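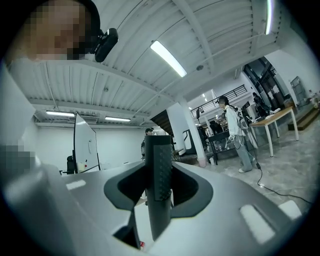 Clubs > Skerkholm Robotics Club > Handheld Gripper Project > FAQ

Handheld Gripper Project: Frequently Asked Questions

Updated October 8, 2025

What do students do in this project?

Students record everyday tasks with a handheld gripper, prepare the recordings, and train a small control policy on them. The tasks this term are picking up a cup, placing it on a coaster, folding a cloth, and sorting blocks by size. The policy is then tested on the club's bench arm.

Who can join?

Any student enrolled at Skerkholm. No programming course is required for the recording team. The training team expects basic Python and some comfort with the command line. Applicants for either team must attend the safety briefing before handling equipment.

How many people are on a team?

The limit is 15 students for the whole project, split between recording and training. Members may change teams once per term. Requests go to Marlina Pelupessy, the project lead.

Where does the work take place?

Recording sessions are held in the ground floor hall, the one with the mezzanine. Training and bench work are done upstairs. The stairs must be kept clear during sessions, and equipment is not to be left on the steps.

Do I operate the gripper alone?

No. Sessions are run in pairs. One student handles the gripper and the other keeps the log, calls the start and end of each take, and watches the cable. The pair trades roles after every block of takes.

What should I wear?

Closed shoes are required. Sleeves should fit closely at the wrist or be rolled up. Remove rings and bracelets before handling the gripper. Long hair must be tied back.

What is the rule for cables?

Cables are laid before recording starts and picked up at the end of the session. Do not step over a moving cable. If a cable catches on furniture, stop the take, free it by hand, and mark the take as void. Pulling on the cable has damaged two connectors already.

How long is a take?

Most takes last less than a minute. A take covers one attempt at one task, from hands at rest to hands at rest. Do not join two attempts into one file, even if the first one failed.

Should failed attempts be deleted?

No. Mark them "F" in the log and keep them. The training team removes them later with a script. Takes lost to equipment faults are marked "V" and are not counted.

How much data does the club have?

The current set holds 1,436 usable takes across 4 tasks. Cloth folding has the fewest and is the priority for October.

What software is used?

Logs are kept in Rotunico, the club's own logging tool. It checks file names, matches each take to its log entry, and reports gaps in the time stamps. Installation notes are in the project folder. Version 2 is required; logs made with the earlier version will not import.

The time stamps in my session do not match. What now?

Do not edit them. Export the log as it is and send it to Ilham Sopacua with the session number. Offsets that stay constant through a session can be corrected. Offsets that drift cannot, and those takes are dropped.

Can I take equipment home?

No. Grippers, battery packs, and storage cards stay in the building. Cards are copied and checked before they are erased.

What if people do not want to be recorded?

The hall is shared, and the schedule is posted at the entrance. If a person asks not to be recorded, stop and wait, or move to another part of the hall. Faces are pixelated before any material leaves the club.

Is there a competition?

Yes. The club enters the student division of the Tjoa Challenge. Entries are scored on task success with objects the policy has not been trained on. The division does not allow changes to the policy once testing begins.

Who supplies the spare parts?

Grip pads and fasteners are ordered through Eteck. Report worn pads in the parts log, with the gripper number and the side. Do not glue a loose pad back in place.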